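Publications > Storkthorpe Surgical Robotics > Pultis: Learning Interrupted Suturing > Section 4.2

4.2 Data and Camera Placement

We collected demonstrations on synthetic tissue pads with two robot arms under teleoperation. The operator closed each incision with interrupted sutures, tying and trimming one before starting the next. The Femlow set used in this section holds 3063 demonstrations. Each covers a single stitch, from needle pickup to the final trim. Pads were kept in use after the first incision was closed, so many recordings begin with finished knots and stray thread already on the surface.

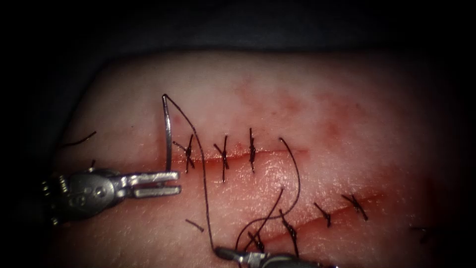 We split each demonstration into 6 phases, following the scheme of Tsai: pickup, insertion, extraction, pull-through, knot, and trim. Labels were added by hand after recording. Pull-through was the hardest phase to label, as the thread moves slowly toward the end and the stopping point is a matter of judgment. When 2 labelers disagreed by more than 29 samples, the demonstration was labeled again from the start.

Pultis takes the fixed view and the wrist views as separate inputs. The fixed view gives the overall layout of the incisions and the path of the thread. The wrist views give the position of the jaws relative to nearby knots, at the cost of a narrow depth of field.

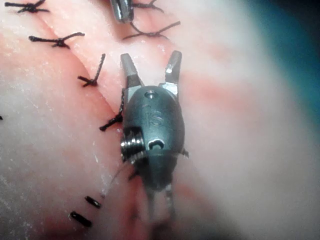 Figure 4. Wrist camera view of a gripper with its jaws open against the pad, beside a row of knotted sutures.

Removing the wrist views had little effect on pickup but hurt insertion and knot tying. Most of the added failures came from a jaw catching the tail of an earlier stitch. Removing the fixed view mainly hurt pull-through, where the policy lost track of slack thread outside the wrist view.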